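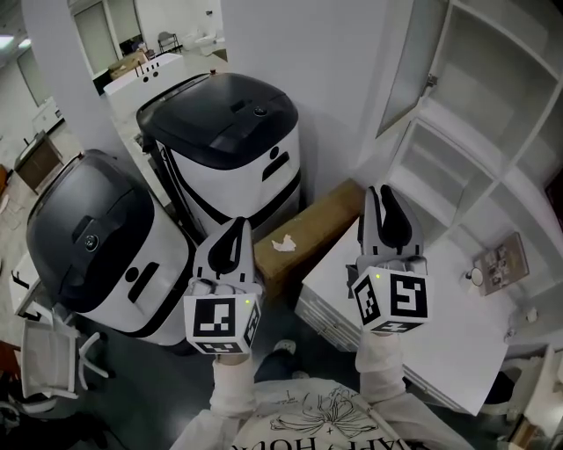 Surchemise de travail Clallance, manches longues, blanc

Référence : 900-B
Tailles : XS à 4XL
Disponibilité : en stock, expédition sous 4 jours ouvrés

La surchemise Clallance est un vêtement d'atelier léger, à porter seul ou par-dessus un t-shirt. Elle est destinée aux postes de montage, de contrôle et d'emballage, ainsi qu'aux laboratoires où le port d'une blouse longue n'est pas obligatoire. La coupe est droite, un peu plus longue dans le dos pour rester en place quand on se penche sur un établi.

Tissu

Sergé 60 % coton, 40 % polyester. Le tissu est prérétréci avant la coupe. Il reste opaque en blanc, y compris dans les petites tailles, où nous utilisons le même grammage. Les coutures d'épaule et d'emmanchure sont doublées. Le fil est en polyester et ne jaunit pas au lavage industriel.

Manches et poignets

Les manches sont montées avec un soufflet sous le bras, qui permet de lever les mains sans faire remonter tout le vêtement. Les poignets existent en deux versions : bord-côte tricoté (référence 900-B) ou pression à deux positions (référence 900-P). Le bord-côte convient mieux aux travaux minutieux et au port de gants. La version à pression se retrousse plus facilement.

Fermeture et poches

Fermeture par pressions cachées sous patte, sans métal apparent sur le devant. Une poche poitrine à gauche avec passage pour stylo, deux poches basses plaquées. La poche poitrine peut être supprimée sur demande à partir de 20 pièces, sans supplément.

Coloris

Blanc, gris clair, bleu atelier. Le vert Norwood n'est plus fabriqué ; il reste quelques pièces en XS et en 3XL, nous consulter.

Entretien

Lavage à 60 °C maximum. Séchage en machine à température modérée. Repassage moyen, sauf sur les bords-côtes. Pas de chlore sur les coloris gris et bleu. Laver le blanc séparément les deux premières fois si le vêtement porte une broderie de couleur.

Choisir sa taille

Mesurez le tour de poitrine sous les bras, sur un t-shirt, puis reportez-vous au tableau Clallance. Entre deux tailles, prenez la plus grande si la surchemise doit se porter sur un pull. Les manches peuvent être commandées en version courte (moins 4 cm) dans toutes les tailles, avec le suffixe C après la référence. Les vêtements en manches courtées ne sont ni repris ni échangés.

Marquage

Broderie ou transfert, cœur ou dos. Le fichier du logo doit nous parvenir en format vectoriel. Pour une broderie nominative, joignez la liste des noms dans un tableur, une ligne par vêtement, avec la taille en face. Les commandes avec marquage validées avant le vendredi midi partent en atelier la semaine suivante.

Articles associés

Pantalon Gonar, taille élastiquée
Blouse longue Sitompul, 100 % coton
Lot de pressions de rechange, blanc ou gris

Contact

Devis et échantillons : Isabelle Campbell, service entreprises
Suivi des commandes et retours : Aiman Tjoa

Un échantillon par taille peut être prêté pour essayage. Les frais de retour sont à la charge du client.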